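Early Math Methods, Unit 9: Building Numerals

Welcome back! Get your foam cubes out, because we're making numbers tonight and it's my favorite session of the whole course. Children who find a pencil tricky can still build a numeral, push it apart and build it again, and they love it.

Start with 3. Lay three rows flat on the table, then join them down the right side only. Let the colors fall however they like!

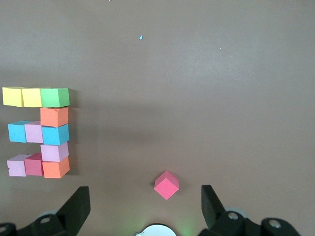

Fig. 1. A numeral 3 in eleven foam cubes, three to a row.

Try it with your partner, then talk over these:
- Which cubes would you move or add to turn the 3 into an 8? (So many good answers from kids on this one.)
- Can you build a 3 with fewer cubes that still reads as a 3?

Reading for next time: Owusu, chapter on grids and shapes, up to page 54. Bring your sketches of 2 and 5, wobbly ones very welcome!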